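Plate (tableware)

A plate is a flat or slightly hollowed dish from which food is eaten or served. Most plates are round, though square, oval and eight-sided shapes are common. The word is also used for the flat serving dishes that older households called chargers or platters.

Parts

A plate has a well, a lip and a foot. The well is the low middle part that holds the food. The lip, also called the rim or shoulder, is the raised outer part, and it may be wide, narrow or missing altogether. A plate with no lip is sold as a coupe plate. The foot is a low ring on the underside that lifts the well off the table and keeps the glaze from sticking to the kiln shelf during firing.

Materials

Plates have been made from wood, bread, pewter, silver, tin, glass, clay, paper and plastic. Fired clay is the most common material in homes today and falls into three main groups. Earthenware is fired at the lowest heat and soaks up water where the glaze is chipped. Stoneware is denser and heavier. Porcelain is fired hottest, is usually white, and lets some light through where it is thin.

Glaze is a coat of glass melted onto the clay. Metal knives leave gray marks on it, most of which are metal rubbed off the blade and can be cleaned with a mild scouring paste.

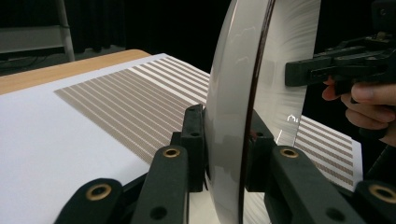

Oratile Lekota disputes this for matte glazes, arguing in a study of the Potgieter pottery that many of the gray lines on old dinner plates are real cuts and that scouring only makes them wider.

Manufacture

Early plates were shaped by hand or thrown on a wheel. Factory plates are mostly made by jiggering, in which a slab of clay is pressed over a turning mold while a metal profile cuts the underside. Dry pressing, a later method, uses clay powder squeezed between steel dies. The Prundell works ran 37 jiggering machines at its peak and kept 21 of them after it took up dry pressing for its plain white ware.

After the first firing the plate is called biscuit. It is then dipped or sprayed with glaze and fired again. Decoration may go under the glaze or over it – underglaze colors last longer, but fewer of them survive the heat.

Table use

Table settings differ widely by country and by household. In a formal Western setting the dinner plate stands in the center with the bread plate to the upper left. A smaller plate for salad or a first course may be set on top of the dinner plate and taken away before the main course.

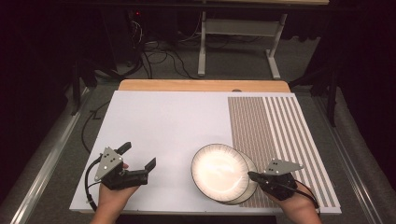 According to Zodwa Mnguni, the stacked setting spread through hotels before it reached private homes, and many families in Motudton still bring each plate from the kitchen with the food already on it.

Collecting

Commemorative plates were often sold in numbered runs. The Ikum harvest series had 39 designs, each limited to 500 plates. Chips, hairline cracks and worn gilding lower the price, and a maker's mark on the underside helps with dating.

See also: Bowl, Charger, Saucer, Trencher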